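13/08/2022

Dye bench, second go at the walnut and indigo overdye.

Right, so I'm writing this up while the smell is still in my jumper, which means I'll probably remember the bits that matter (and leave out the swearing). Yufang has the recipe cards for the first batch but they're in her handwriting and I can't read half of them, so this is my version, and she can scribble corrections in the margin like she always does.

Wool is the Hornness two-ply again, the natural grey, not the cream. I had 628 grams left on the shelf after the first batch and used the lot. Scoured it the night before in the big enamel pot with a squirt of dish soap, let it cool in the water, rinsed it twice in the laundry tub. I should have rinsed it three times. There was still a bit of slip in it when I squeezed the skeins out and I went ahead anyway, being impatient, and I reckon that's where the pale patches near the ties have come from. Or I tied them too tight. Kvido says ties, I say soap, and we'll both be insufferable until one of us runs a test skein.

Walnut first. Hulls had been soaking in the lidded bucket out the back and they've gone properly black and horrible, which is what you want! Strained them through an old pillowcase, then strained them again when I saw how much grit was still floating about. Heated the liquor slowly and kept it at 60 degrees by the jam thermometer, no mordant, wool in wet. Gave it a turn with the stick whenever I walked past. The colour took fast, a good warm mid-brown with a bit of olive in it, much greener than last time. Could be the tap water, could be the hulls being older. I didn't write down how long the first lot soaked, so there's no way to compare. Lesson for me: date the bucket.

Left it to cool in the pot overnight, rinsed, hung on the line under the eave. Lost hardly any colour in the rinse, very happy with that.

Then the indigo, and oh dear. I'd made the vat up with fructose and lime and it looked lovely, coppery on top, yellow-green underneath when I poked a jar in. First skein went in beautifully, came out green and turned blue in front of me, which I will never get sick of. Second skein the same. By the time I'd got to the fat skeins the vat had gone a flat sort of blue all the way down and I kept dipping like a goose instead of stopping to let it rest. All that stirring and dripping puts air in, I know it does, I've told other people it does. So the last skeins are patchy, more of a bruised teal than the deep blackish blue I was after. Quite pretty in a swampy way. Yufang has already claimed one for mittens.

What I should do next time: smaller skeins, squeeze them under the surface, drain into a separate bowl and not back over the vat, and stop after two rounds of dips. Feed it, warm it, leave it alone until the flower comes back. Also get a proper weight for keeping the wool off the sludge at the bottom, because the colander keeps tipping.

Drying space is the other problem. Reinholz has the good rack until October for the felt panels, so I've been hanging things wherever there's a hook, and having brown skeins drip down the back door isn't winning me any friends.

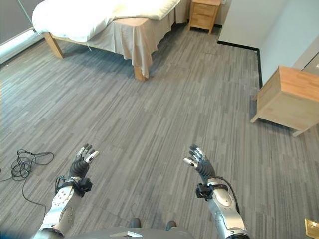

Anyway, the soda ash. I used the Prolon tub from the top shelf to scour the cotton samples, and it's nearly empty, so that goes on the list with pH strips and another pair of long gloves (left one has a hole in the thumb, my nail is blue, please don't ask about it at the market). Cotton samples came up well enough in the indigo but the walnut barely touched them, just a sad tea-stain beige. I think they want a tannin bath before anything else. Kvido has some oak gall extract he's been hoarding and I'll try to talk him out of a spoonful.

Lightfastness strips are cut and taped in the window, half of each covered with card. One strip from the walnut alone, one from the overdye, one from a good early dip. I'll check them when I remember, and I've put a note on the glass so they don't get tidied away like the last set.

Still to do: vinegar rinse on the blue skeins, because they feel harsh and there's lime in them yet. Wash the pillowcase separately. Lid on the vat. Label the Hostik basket before the two browns get mixed up again.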